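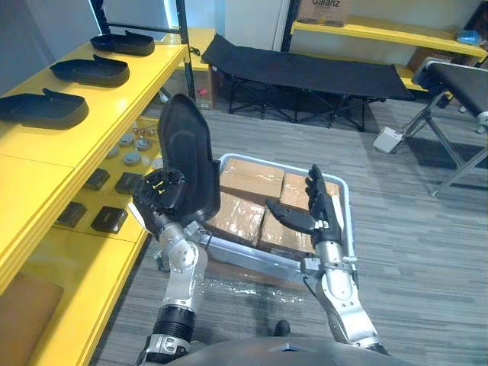

609

Chapter 20
Moving and Storing Molded Parts

A molded part leaves the press finished, but it still has a long way to go before anyone uses it. It is carried, set down, sorted, stored, and packed. Many of the scratches and chips found at final inspection come from these steps. This chapter covers shelves, bins, and carts, and how parts should rest on each of them. 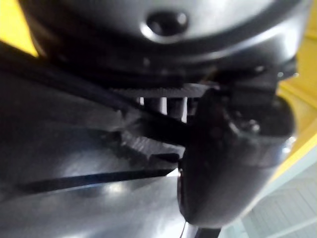 Surface finish decides how much care a part needs. A dull surface hides small rubs, while a glossy one shows every mark. On smooth black plastic, even a soft highlight along a curved rim will reveal a scratch that crosses it. Check such parts under a steady light and turn them slowly. 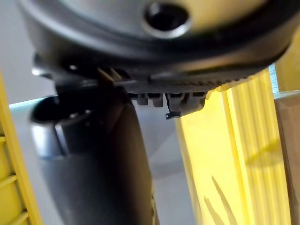 Ribs, tabs, and clips are the weak points of most molded pieces. They are thin, and they often stick out past the main body. A small hooked tab that hangs lower than the clips beside it will touch the shelf first if the piece is put down flat. Rest the weight on the broad rim or the body instead. Section 20.2 gives the rules for parts with no flat side.

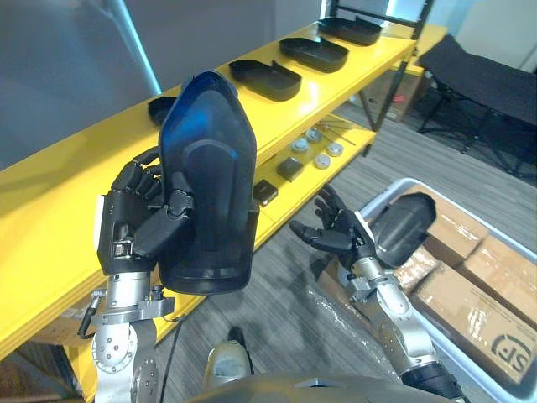 Figure 20.1 Black shell parts in a row on a yellow shelving unit, with another in a plastic bin.

Shells of the same shape are easiest to check when they all face the same way. Leave enough space between them for a hand to reach in. Do not stack curved shells unless the part drawing allows it.

Before reading on, look up these terms in the glossary: rim, rib, nesting, dunnage.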